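Shop > Tables and Hobby Room > Folding Tables

Trokitz Square Folding Table, White
Item no. 3775

Print this page | E-mail this page to a friend

We have sold folding tables for a good many years now, and if there is one we find ourselves putting up again and again at home, it is this one. It's a plain white square with a smooth plastic top and a slightly rounded edge (kinder on the hips when you are squeezing past!), and it stands on thin white metal legs that fold away underneath when you want the floor back. 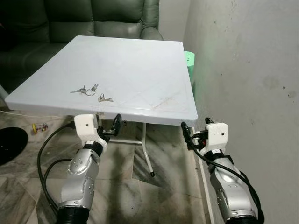
TABLES FOR SMALL ROOMS

The top is a light grey-white, and small things show up very well against it. Keys, needles, the odd screw from a pair of glasses – you can put them down near the edge and still find them when you come back with your tea. The one in our own room has been in use for a long while, and it has its faint scuffs and a few brownish smudges near one corner, as any pale table will in time. Warm water and a drop of washing-up liquid is what we recommend, with a soft cloth, and please don't be tempted by scouring powder.

Each leg ends in a small black rubber foot cap. Spare caps are kept under item no. 1139 and come in a bag of four, and they simply push on, though a little talc inside helps if they are stiff.

A word about where to put it. Lots of customers write to say they have stood theirs against a wall, and we do think that is a lovely way to use a square table, particularly in a box room. We have a pale grey-blue wall ourselves, from the Nodau range of wall paints, and white looks very fresh against it. If you are fitting anything to the wall yourself, do it before the table goes up, so you have room to stand.
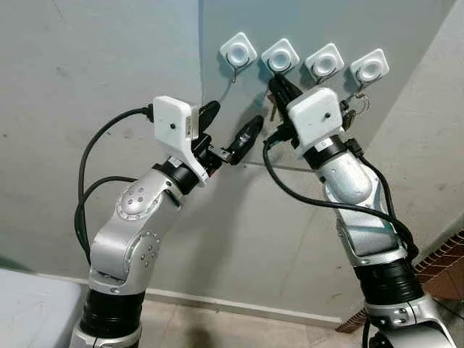 Four white square fixtures on the pale grey-blue wall.

The Trokitz table is packed flat in a single carton with the legs already attached. Delivery is free on orders over £154, and smaller orders can be collected from our Ceron counter once you have had our e-mail. We had roughly 400 of them in when this page was last looked over on 9 June 2022, so there should be no long wait.

Contact us | Delivery and returns | © Chu Home Supplies | Back to top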